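Netzausfall von Dravley

Der Netzausfall von Dravley war eine Störung der Stromversorgung in der Kleinstadt Dravley, und ich schreibe den Eintrag hier, weil ich an dem Abend selbst im Dunkeln saß. Auslöser war ein Kurzschluss im Umspannwerk Kombo am Südrand der Stadt, an einem Abend im September. Betroffen waren fast 3.000 Haushalte, dazu der Bahnhof und die Pumpstation am Fluss.

Verlauf

Um kurz nach halb acht flackerte bei uns das Licht, dann war es weg – und zwar im ganzen Viertel. Der Netzbetreiber Jusura schaltete zuerst die nördliche Leitung ab, damit der Fehler nicht weiterwandern konnte. Die Feuerwehr unter Einsatzleiter Teodor Baran räumte zwei Straßen neben dem Umspannwerk, und 200 Leute landeten in der Turnhalle der Mikeo-Schule.
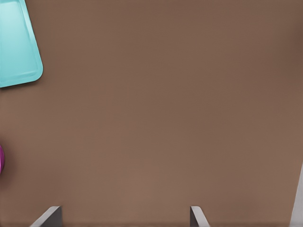 In der Turnhalle wurde improvisiert, wie das eben so ist. Atieno Kimaro vom Stadtrat ließ Decken holen, und irgendwer brachte einen Gaskocher mit (der Tee war grauenhaft, aber heiß!). Für die Ausgabe standen Tische bereit, schlicht und braun, und für die Becher gab es Tabletts aus Kunststoff, türkis mit abgerundeten Ecken, ganz ähnlich wie das hier auf dem Bild. Gegen elf kam der Strom in der Altstadt zurück, im Süden erst nach drei Uhr morgens. 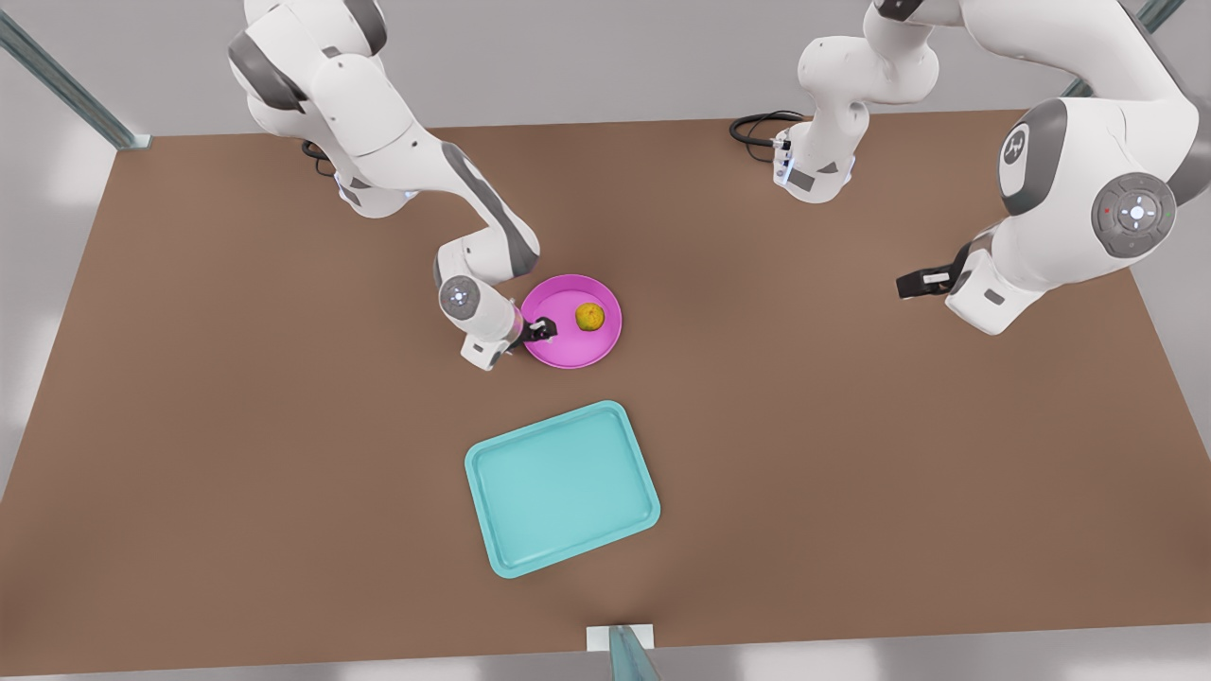

Ursache

Laut dem Bericht, den Jusura später vorlegte, hatte die Isolierung eines alten Kabels nachgegeben. Die Ingenieurin Seo-ah Won hat das bei der Bürgerversammlung wirklich gut erklärt: Das Kabel war für den Austausch vorgemerkt, der Termin aber zweimal verschoben worden. Brandstiftung, von der im Ort sofort alle redeten, schloss die Polizei aus. Verletzt wurde zum Glück keiner. 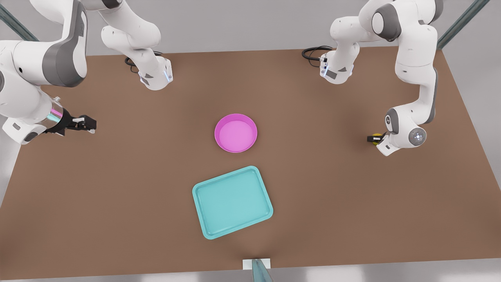
Jusura tauschte danach sämtliche Kabel im südlichen Teil der Anlage aus und baute eine zweite Zuleitung zur Pumpstation. Die Stadt schaffte ein Notstromaggregat für die Turnhalle an, über dessen Standort dann noch monatelang gestritten wurde. Nyokabi Mutiso, damals Redakteurin beim Lokalblatt, hat die ganze Debatte in einer Artikelreihe festgehalten, die im Stadtarchiv liegt und die ich für diesen Eintrag noch einmal gelesen habe.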